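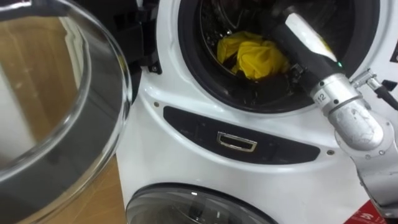 Front loader, door open, a yellow cloth and something dark in the drum.

Course Notes > Textiles and Everyday Life > Unit 4 > Why Dyes Bleed

Okay, so last time we got through how dye gets into a fiber, and this time I want to talk about how it gets back out again. I'm putting the chemistry in plain words here. The equations are in the back of the course packet and you'll want them for the lab write-up.

Start with cotton. Cotton is cellulose, long chains with lots of spots that like water, and the old direct dyes just sort of lie along those chains and hang on. The hold is weak. Put the cloth in warm water and some of the dye lets go and wanders off, and if there's a paler cotton nearby it will happily settle there. That's bleeding (strictly, bleeding is the leaving and staining is the arriving, and I do take off points if you mix them up!).

Reactive dyes are a different story. They form a real chemical bond with the cellulose, so once they're on, they're on. Then why does a brand new reactive-dyed shirt still turn the water pink? Because not all of the dye reacts. Some of it meets water in the dye bath before it meets the fiber, and then it's used up and can't bond with anything. It sits in the cloth until somebody rinses it out, and a mill that's in a hurry doesn't rinse long enough. When I was at the Bestard dye house we ran hot rinses until the water came off clear, and it drove the schedulers crazy.

Black and navy are the ones to watch. You need a huge amount of dye to get a deep shade, so there's more left over to lose. Pale yellow takes very little dye, but it shows every stray bit of blue as a dingy green, and I've ruined a good tablecloth that way.

Temperature next. Warmer water loosens dye faster, and time matters too. Most of my own disasters came from leaving wet things in a heap overnight -- no agitation, no heat, just dark cloth pressed against light cloth for hours.

For the lab you'll use the Movau swatch set. Each group gets dyed cotton squares and a strip of undyed white cotton. Stitch one square to one piece of white, put it in the jar with the soap solution, and keep it at 35 degrees Celsius for 30 minutes. Shake it now and then. Take it out, pull the stitching, dry the two pieces apart, and score them against the gray scale. Five is no change and one is awful. Use the window bench for scoring, please, the ceiling lights make everything look greener than it is.

Vinegar and salt -- I get asked every year. Salt helps push direct dye onto cotton in the dye bath, so people figure it must lock the color in at home. It doesn't. Vinegar matters for acid dyes on wool and silk and does pretty much nothing for a cotton T-shirt.

Reading for next time is the Vorkau chapter on fastness testing, plus the De Graaf handout on indigo. Skip the part about vat chemistry for now, we'll get to it in March. Bring an old sock you don't care about.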